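Living with a second-hand projector

There is a shop in Ollstead, halfway up the hill, that sells nothing but old televisions, hi-fi and projectors, and I went in one afternoon in February to get out of the rain. I came out an hour later with a projector under my arm and no clear idea of where it was going to go.

It took me the whole of that evening to learn that where you put the thing matters far more than what you paid for it. The front room of our house in Etwood is not a big one, and I had dreamed of a picture 90 inches across. With the projector on the bookcase, which was as far back as it would go, the best I could get was 86, and I have to say that those missing four inches have never once troubled me since.

The wall was another matter. I had always thought of it as white, but it was painted years ago in something closer to clotted cream, and every snowy landscape came out looking like teatime. You can put some of this right in the colour menu - mine is buried three layers down - but a tin of flat white paint did more for it than any amount of fiddling.

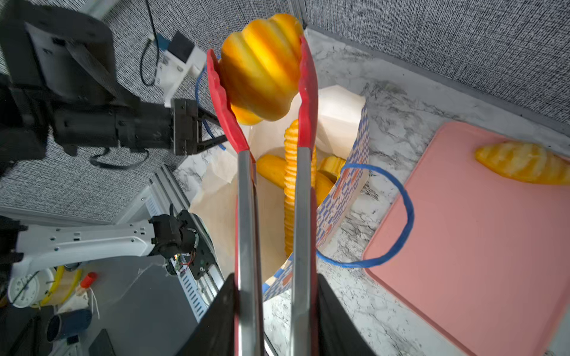

Then there is the daylight. Ours comes in from the garden side until well into the evening, and ordinary curtains only turn a bright grey picture into a slightly dimmer grey one. I ordered a lined blind from Witkowska, a small firm over in Colcombe, and paid £60 for it, fitting not included. I fitted it myself, a little crooked, and now we can watch a film at 5 in the afternoon and see people's faces.

Sound I left until last, as I suspect most of us do. The speaker built into the projector was behind our heads, so that everybody on the wall seemed to be talking from the bookcase. An old pair of bookshelf speakers, set either side of the picture and joined up with a cable tucked along the skirting board, cured that in ten minutes. The fan still hums during the quiet bits, and the dog has taken to sleeping underneath it for the warm air.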